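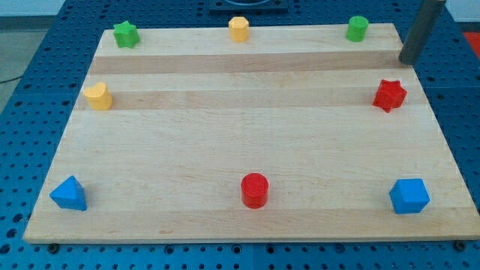 Notes for my talk, small toys and wooden boards, May 2022
Speaker: product care, Stalteck

Slide 1
Good morning, and thank you for coming so early. I will speak slowly. If I go too fast, please raise your hand.
My subject is a simple one: colored shape blocks, and the surface on which a child puts them. In our company we spoke for years about the blocks. We spoke very little about the surface.

Slide 2
Look first at the middle of the board. The wood is bare there, and the blocks stand along the sides. For a small child this is a good start. The hand has a place to arrive, and the child can pull one block in without touching the next.
(Pause. Let people look.)
When we opened the sets at Bevumora in December, the adults put all the blocks in the center, in one heap. The children then spent their time digging. It was not wrong, but it was a different game.

Slide 3
Color and shape are two questions, and we should ask them one at a time.
There is a green star and there is a red star. There is also a green cylinder. If I say to a child "give me one like this" and I hold up the green star, both the red star and the green cylinder are correct answers. Many parents do not see this, and they say no to a child who is right.
Same thing with yellow: the heart and the block with eight sides share the color and have nothing else in common.
My advice is to say the word. "Same color." "Same shape." Short words, and always the same words.
Ask the room: who sorted by color first? Usually most hands go up.

Slide 4
Now the wood. The board is light, made of strips glued together, and two strips are darker than the rest. In our first catalog text we called this a fault of the material. A customer in Hamel wrote to us that her son used the dark stripes as roads. We changed the text.
I do not say that every board must have stripes. I say, do not send it back for this.
The pale wood also helps the eye. Green and red are easy to find on it. Yellow is less easy, so give the child good light when you play with the yellow ones.

Slide 5
Care. Wipe with a damp cloth, then with a dry one. Do not leave the board in the sink. Put it away standing up, with air on both sides. Oil twice a year is enough.
(If there is a question about the Galeo set: the blocks are the same size as ours, and the box is deeper.)

Slide 6
Three small games for home.
Find the other star.
Move one block to the middle, close the eyes, say which one moved.
Put the heart on a dark stripe and let it travel to the other side.
Each one takes 2 minutes. Stop before the child is tired.

Time check: I should be here at minute 23. If I am late, leave out the care slide. It is printed on the sheet by the door.
Questions.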